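Cutting board

From my kitchen encyclopedia, letter C. See also: Butcher block, Cleaver, Mineral oil, Trivet.

A cutting board (or chopping board, if you learned to cook from British books like I did) is a flat slab you put under food while you cut it. You'd think that would be a short entry. I thought so too when I started this site, and then I got going on glue and end grain and the thing grew to the size it is now. Cheese boards and bread boards are in here as well, and they're both really cutting boards with a nicer job.

Where they come from

People have been chopping on slices of tree for as long as there have been knives worth the name, and I'm not going to pretend I can give you a first date. For a very long time a board was one thick piece of wood, often a round cut straight off a log, and it cracked from the middle out because that's what log rounds do as they dry. Butchers went for big blocks on legs. Home cooks used whatever plank was handy, or the table itself (my grandmother's table had a dip at one end you could lose an egg in).

Boards made of many smaller pieces glued together came into ordinary kitchens once cheap, reliable glue and powered saws made them easy to turn out. Plastic followed later and took over restaurant kitchens, mostly because it goes through the dishwasher.

How a wooden board is put together

There are three main ways, and you can tell them apart by looking at the top.

Face grain. The wide face of the plank is the top. Pretty, cheap, shows knife marks fast. Most of the boards shaped like paddles are made this way.

Edge grain. Planks get ripped into strips, the strips are turned on their sides and glued up in a row. You get long stripes. It's a good tough surface and it's what I'd tell most people to buy. Makers like to alternate lighter and darker pieces, sometimes two different woods and sometimes only different cuts of the same one.

End grain. The strips get glued, cut across, stood on end and glued again, so you're cutting into the tips of the fibers. The knife slips in between them and the marks partly close up afterward. Heavy, thirsty for oil, and expensive — twice the glue work, basically.

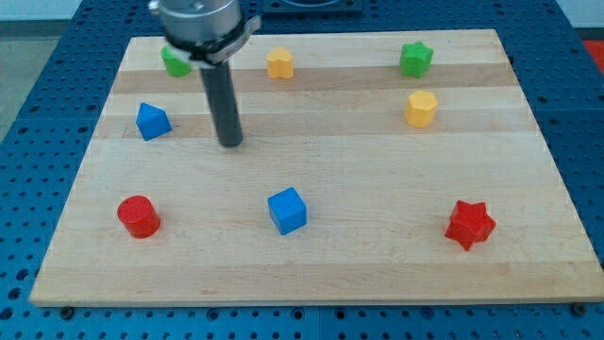 Maple board in alternating pale and slightly darker strips, with toy blocks on it.

Woods

Hard maple is the usual choice in North America. It's dense, it has small closed pores, it doesn't taste of anything and it stays kind to a knife. Beech does the same job in a lot of Europe. Walnut is softer and darker and hides beet stains beautifully. Cherry starts out pinkish and deepens with light, so if you leave a bowl sitting on a new cherry board for a summer you'll get a pale circle. Ask me how I know!

Olive wood is lovely and comes in odd shapes. I carried one home from Cáceres wrapped in two sweaters and it's still my cheese board, knots and all. Teak is fine around water but has silica in it, and that dulls knives. Bamboo is a grass and the boards are hard and have a good deal of glue in them; some cooks love them, my knives don't.

I'd skip very open-grained woods like red oak, where you can practically blow through the pores, and anything salvaged that might have been painted or treated.

Plastic, rubber, glass

Plastic boards are usually polyethylene. They're light and you can own a stack of them in colors, one for raw chicken and one for onions and so on. They get scarred, and the deep scars are hard to clean, so toss them once they go fuzzy. Rubber boards are a treat for knives, smell a bit odd for the first week, and weigh more than you'd guess. Glass boards make a noise I can't describe politely and will ruin an edge in one dinner. Put a hot pan on them if somebody gives you one.

Wood or plastic, then? People argue about this constantly. Used boards of either sort can be kept clean enough for a home kitchen if you wash them properly, and what matters most is not slicing tomatoes where you just cut up a raw bird. I keep a plastic one for meat and wood for everything else and I've stopped discussing it at parties.

Size

Bigger than you think. A small board means carrots on the floor. My everyday one came from Cleltora, a two-person shop in Itell, and measures 590 mm on the long side, which just fits across my sink. Kirsty Bainbridge, who glued it up, tried to sell me the 700 and I said no, and I've regretted it at every Thanksgiving. Measure your sink before you buy, though. A board you can't get under the tap is a board you'll wipe down halfheartedly.

For thickness, anything decent in edge grain will be over an inch. Thin boards cup.

Care

Wash by hand with hot water and ordinary dish soap, both sides, then stand it on edge to dry so air gets at the whole thing. If you only ever wet the top, the top swells and the bottom doesn't, and one morning it rocks like a boat. Never the dishwasher. Never a long soak.

Oil it when it looks dry. Food-grade mineral oil is the standard, and a 200 ml bottle lasts me a good while. Flood it on, leave it overnight, wipe off what's left. Olive oil and sunflower oil can go rancid and sticky, so leave those for the salad. A mix of oil and beeswax gives a nicer feel and beads water for a few weeks. I do mine in November, before the holiday cooking, and again whenever I feel guilty.

Smells come out with coarse salt and half a lemon. Garlic takes a couple of rounds. Stains mostly sand out, and a light sanding is good for an old board anyhow — go along the strips, then wet it, let it dry, and sand once more to knock down the fuzz.

Repairs

A split along a glue line can usually be fixed. You open it up, clean both faces, reglue with a waterproof wood glue that's rated for food contact once dry, and clamp. A split through the wood itself tends to come back. Radoslava Kubíček wrote me from Skultimgate to say she rips hers right down the crack and glues in a contrasting strip, and she's done this to the same board 2 times now. It's getting wider, she says. I think that's a great way to treat a board and I've added it here with her permission.

If a warp is mild, set the board hump side up on a damp towel overnight and check it in the morning. It works more often than it should.

Keeping it still

Damp dish towel underneath, or a square of that rubbery shelf liner. Feet are fine but then you can only use one side, and I like having two.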